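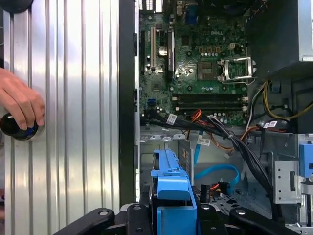

Flirell's gripper over the practice Dell, processor socket empty and lever up.

Workshop tips from the Macapagal robotics club
March 9, 2024

Every robotics club eventually decides its arm should take a computer apart. Ours has, and I'm still not convinced. A teenager with a screwdriver is faster and swears less. But the regional challenge has a teardown round worth 80 points, so if your club is stuck with it too, a few things that have saved us grief.

Lay the tower on its side, board facing up. Upright cases tip, whatever the kit brochure says about gentle force.

Label the cables before anyone touches them. A wrap of white tape and a marker will do. We bought the Funar label kit and I can't see what the extra money got us.

Go for the blue bits first. On many office machines the drive carriers and latches are coloured plastic made for fingers, and a two-fingered gripper copes with them better than with a bare SATA plug. Plugs with a clip are a misery. Do those by hand and take the penalty.

Keep the arm away from an open processor socket. On the boards where the pins are in the socket, one brush and it's rubbish. Use a dead board for practice - there's no shortage of them at the tip.

Unplug the power lead at the wall and leave the power supply's own housing shut. No points are worth opening it.

Slow everything down. Flirell's default speed is 11 and we run it at 4.

Don't believe the practice log. Ours had 221 clean pulls in November, nearly all on the same carrier in the same case. Swap in a different tower and see how clever it looks.

Spare finger pads are in the Brudadetti tin, second shelf. Put the lid back on.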